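4.2 Retention of Carrier Bags in the Home

Households in Piltesville have paid a small charge for each plastic carrier bag since the town ordinance took effect. The ordinance assumes that a shopper who pays for a bag will think twice before taking another. Our respondents did think twice, and then they took the bag and kept it forever.

Of the 1236 households that received the questionnaire, 768 returned it in usable form. Almost all of them reported a dedicated storage place for used bags, most often a larger bag. We had included an open question on what the bags were being saved for. The commonest answer was "later." Respondents in the Heltberg district, where the charge is highest, tended to write longer answers, several of which were complaints about the questionnaire.

Printed bags were treated differently from plain ones. A plain bag was used for trash within some 5 weeks of purchase. A bag with fruit, flowers or a holiday design on it was moved to the back of the drawer and spared, in a few homes for years (Figure 6). When asked, respondents described such bags as "too good" for trash, although they did not name any purpose for which the bags were good enough.

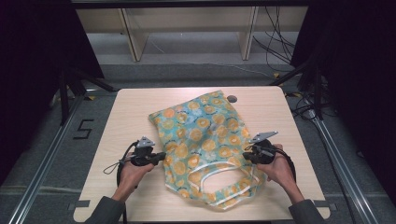
Figure 6. A printed plastic shopping bag with a citrus-slice design.

This preference has consequences for how reuse is measured. The Urnia survey counted a bag as reused if it was still in the home a month after purchase. By that standard our printed bags are a triumph of public policy. We follow Tsolakis in requiring that the bag leave the house at least once with something in it, a modest test that a large share of the printed bags failed.

It remains possible that storage is a slow form of reuse and that our study period was too short to catch the end of it. We ran a follow-up in June and found the drawers fuller. One household had bought a second storage container for the overflow, and had accepted a bag to carry it home.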